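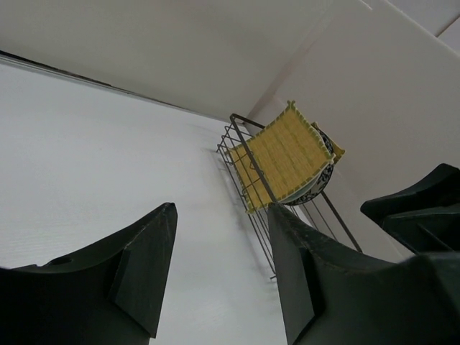

Wrist view, gripper open below the wall rack. Woven mat at the front, patterned dish partly behind it.

Ticket 117: Safe approach rule stops arm at wall rack
Project: Orton
Opened by: Ho-yin Tang
Opened: October 2, 2018
Priority: normal (was high, see comments)
Status: open, waiting on rule change

Summary
The arm refuses to finish its approach to the wall rack when the new handling rules are switched on. With the old rules it goes in. I have been asked to "confirm compliance" with the new set and I am not prepared to do that yet, for the reasons below.

Steps to reproduce
Load the Chisholm rule set, version 3.
Send the arm to the low start position under the rack.
Ask for the front mat.
The arm rises, opens the fingers, then stops short with "target not isolated". It holds there until someone clears it.

Expected
Either the arm takes the mat, or it reports which rule stopped it and what would satisfy that rule.

What we get
One message for several different conditions. Rule 4 says an item may be picked only when it is "clear of neighbouring items". Fine on a bench with blocks on it. In a rack, things lean on each other. The front mat sits at a slant with crockery behind it and the corner of another mat showing further back. If that counts as a fault, most kitchens are a fault.

Comment, Ho-yin Tang
Tried the obvious things first. Recalibrated the wrist, no change. Slowed the approach to half speed, no change. Moved the start position further from the wall, and it stopped earlier, presumably on the reach limit, but the message was the same so I can't swear to it. That is the part that annoys me most. I can live with a strict rule. I can't do much with a rule that won't give its name.

Comment, Idwood support
Thank you for the report. The behaviour matches the published rule set. Good practice is to present items singly and at a known angle. Please rearrange the rack so that each item stands apart and try again.

Comment, Ho-yin Tang
I don't accept that as a fix. Rearranging the rack tests whether I can tidy a rack. The job sheet says "retrieve from household storage as found", and it was signed off by the same people who signed off rule 4. One of the two has to give.
Also, where does "good practice" come from here? I have read the Chisholm document twice and the wording about presenting items singly is in the bench work section. Nothing in it mentions wire racks, baskets or anything fixed to a wall. If there is a newer copy, please attach it.

Comment, Idwood support
You are correct that the section refers to bench work. We have been applying it to all picks as a precaution. The rule owner at Bitov has been asked for a view.

Comment, Bitov
The intent of rule 4 is to stop the arm dragging out a second item with the first. A woven mat with a fringed edge could catch on something. A plate or bowl behind it could tip. We would rather have a false stop than broken china. Could you widen the clearance and log the result?

Comment, Ho-yin Tang
Agree with the intent. Nobody here wants the crockery on the floor, and I'd keep a rule that covers it. But widening the clearance means the arm stops sooner, so I don't see what the log would tell us. The risk is in the pull. The rule checks how close the neighbours are before contact and then has nothing at all to say about the pull.
What I would put in its place, for racks only:
a) Work out which item is in front before closing the fingers. If that isn't certain, stop and say so.
b) Close at low force, lift a little, look again. If anything other than the target has shifted, put it back and stop.
c) Treat the rack wires as fixed obstacles in their own right, for both fingers. At the moment they are lumped in with "neighbouring items", and from a low start a finger can easily pass in front of the wires in the wrist view.
d) A separate message for each stop.
Point d needs no agreement from anyone and could go in this week.

Comment, Idwood support
Separate messages accepted, passed to the developers. Points a to c need a change to the rule set and will be looked at in the February review.

Comment, Ho-yin Tang
Noted. Dropped the priority to normal, as there is a workaround of sorts – a person clears the stop and takes the mat out by hand, which rather defeats the object. I am leaving the compliance box blank until the review. Please don't tick it for me. It was ticked on the last 2 tickets without anyone asking.

Linked: rule 4 wording, reach limit message (duplicate text)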